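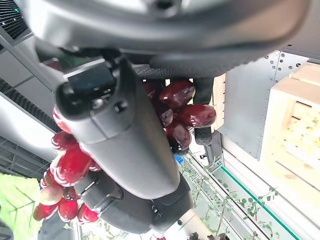

Print this page | E-mail this page

Rornidus Tool Lending Yard
Progress report to the Vakach Trust, May 18, 2018

Dear friends at the Trust,

Thank you, first of all, for your patience with us over the winter. We had promised you a report a little sooner than this, but the compressor shed took longer than we had planned (the concrete pad had to be poured a second time after a hard frost got into it), and we wanted to be able to write to you with the doors on and the lights working. They are, and it is a real pleasure to tell you so.

As you will remember, your grant was for setting up a yard where small contractors and homeowners in our end of the county could rent heavy equipment by the half day at a price they could live with. Before we opened, the nearest place to get a trench compactor or a decent breaker was the Kadrić yard on the far side of the river, and by the time you had driven over, signed the papers and driven home again, the best part of the morning was gone.

Since opening we have written 2,882 rental tickets. Plate compactors are still the favorite by a long way, with the walk-behind saws next and the post hole augers close behind them now that the ground has softened up. The breakers go out in bursts, usually when somebody on a street decides to take up an old driveway and the neighbors get the same idea!

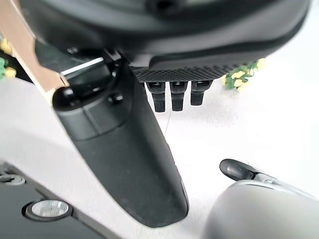
Three short black prongs under a textured black strip.

We bought four towable compressors with the second payment, all secondhand, and three of them have gone out steadily. The fourth has been a headache. It would start nicely, run for a bit and then shut itself down, and we replaced the fuel filter, the shutoff solenoid and a good length of hose before our mechanic found a chafed wire behind the control panel. It has behaved itself since, but we are keeping it on short rentals close to home until we trust it.

The maintenance log is also in much better shape. We used to keep it in a binder on the counter, and pages wandered. Now each machine has a numbered tag and its own card, and the hours are written down when it goes out and again when it comes back. We did try the Flileo booking software for a while, as you had suggested, and the calendar side of it is very handy – customers like getting the reminder the evening before – but it would not let us block out a machine for service without canceling the bookings on either side. We have asked them about it and are waiting to hear.

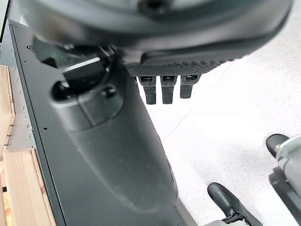 Returns are the other thing we have been working on. Too many saws were coming back caked with slurry, and cleaning them ate up the first hour of every day. We put in a wash bay with a settling tank beside the back gate and started giving a small credit to anyone who rinses a machine before bringing it to the counter. It has made a big difference to our mornings, and to our drains.

On the money side, we are a little over on the shed and a little under on insurance, and the two very nearly cancel out. The full breakdown is on the sheet mailed with this letter. We would like your permission to move what is left in the signage line over to spare parts, mainly chisels, saw belts and air hose, which wear out faster than our first budget allowed for. The sign we have is perfectly readable from the road.

Our plan for the summer is to open on Saturday mornings and to run a short safety session for first-time renters before they take out a breaker. We would be so glad if you could come by in August and see the yard on a busy day. There is coffee in the office, and parking along the fence.

With warm thanks from all of us at Rornidus

Filed under: Grants & Reports, Equipment Rental

Contact Us | Copyright Rornidus Tool Lending Yard | Back to top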